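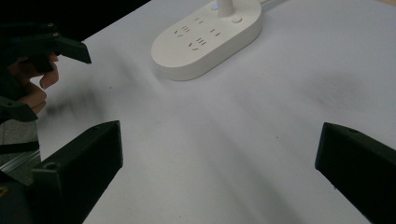
Figure 2. Both hand-held grippers over the table, the camera gripper open, with the power strip used for the reach check.

3.2 Setting up and looking after the gripper pair

The two grippers were prepared in the same way before each block of recording. Safta Matei fitted the fingers and tightened their screws by hand, then closed each jaw on a flat gauge and noted the reading. If the readings from the pair differed by more than 2 mm, the fingers were taken off, cleaned and fitted again. Jaw travel was set to 95 mm on both units.

The camera mount was checked next. The operator held one gripper above the table with its jaws open and made sure that both fingertips showed in the view, as in Figure 2. A white power strip was laid on the table as the target. It has a smooth rounded body and gives the fingers little to hold, so worn tips were found early. The second gripper was then brought in from the side to check that the two could work over the same object without touching.

Finger faces were wiped after every 50 grasps and replaced when a gauge slipped under light pull. Most of the faults logged in September were loose finger screws. One came from a cracked jaw part on the left unit, which Britta Diekmann reprinted and fitted the same afternoon. The jaw zero was taken again after each repair, and the unit went back into use once three closings in a row gave the same value.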